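Ticket 236 – Alva app: SOS text not reaching trusted contacts
Status: open (reopened once)
Opened by: Rhydian Meredith
Assigned: Sreekumar Kandasamy
Product: Alva for Android, women's safe travel pilot, Sarkari district

Problem
Rider holds the SOS button, phone buzzes, screen says "Alert sent." Contact never gets the text. Reported by the women's center in Sarkari this morning, then again by two of the market drivers who were helping test. Not every phone. No error shown to the rider, that's the worst part of it.

Expected: text to all trusted contacts inside a minute, with name and last location.
Got: nothing, or a text 40 min later with no location.

Marking this urgent. We have 4,000 women signed up and the July self-defense classes are about to push a bunch more onto it.

Log

8:10 am. Reproduced on my own handset. Held SOS, got "Alert sent," my second phone stayed quiet. Tried again with wifi off. Same.

8:25. Checked contact list. Number saved without country code. Added it, sent again, text came through in a few seconds. So that's one cause. Doesn't explain the late ones.

8:50. Asked the center to check their numbers. Most are saved the short way, because that's how people there write them down. The sign-up form takes it and says nothing.

9:30. Late texts. Server shows them leaving on time. Lulen (our text gateway) shows them "queued." Opened a case with Lulen, no answer yet.

10:15. Test run on the edge of town, weak signal. SOS pressed at the turnoff, alert stuck on "sending" then flipped to "sent" with zero bars. It can't have been sent. App is lying to the rider.

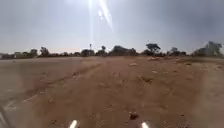
Sreekumar Kandasamy: Confirmed on the false "sent." The app marks it done when it hands the message to the phone's queue, doesn't wait for our server to answer. Old bug, we had it in the first build and I thought it was fixed. Can you tell me which version the drivers have? Also please don't have anybody clear app data yet, I need the logs off at least one phone.

10:40. Drivers are on the old build, center staff on the new one. Both do it. Told everyone not to clear anything. One already did, sorry.

11:05. Lulen replied. We are on a cap of 500 messages an hour, anything past that goes in line behind everyone else's traffic. Nobody on our side remembers agreeing to that. The class reminders go out on the same account, at the same hour, so the reminders eat the cap and the SOS texts wait. Terrible setup. Asked them to lift it today.

11:20. Turned off class reminders for now. Center will call people instead. Amina's group is not happy, they had a full list for this afternoon, but fine with it once I explained.

11:45. SOS test x2 with reminders off, both arrived quick. Location missing on the second one.

12:30 pm. Location thing is battery saver. With it on, the app only gets a position when the screen is awake. Women are told in the class to press SOS with the phone in a pocket or bag. So screen off, no location. Need to rethink that or ask for the permision at sign up.

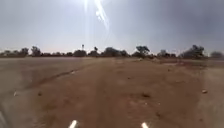
1:15. Repeated with battery saver off and phone in my bag, screen dark. Location came through. Turned it back on, location gone. So that's pinned down, steps are in the notes for Sreekumar.

1:40. Sreekumar has the logs. Fix for "sent" status going into the Skestier test build, will show "trying" until server answers, then buzz twice. Fallback to a plain call if no answer after three tries.

2:20. Lulen gave us a separate line for SOS, no cap. Reminders stay on the old one. Left them off till tomorow anyway.

Workaround sent to the center (please reuse this wording)
Open Alva, tap Contacts, check every number starts with + and the country code. Send a test alert and call your contact to ask if it came. Turn off battery saver before a ride. If the text doesn't arrive, call your contact or the police directly, do not wait on the app.

Still open
- form should add the country code by itself
- false "sent" on old build, drivers need to update, some have no data to do it
- location with screen off
- translate the new "trying" message, center wants to see it first

Closed by mistake at 3:05, reopened. Waiting on test build.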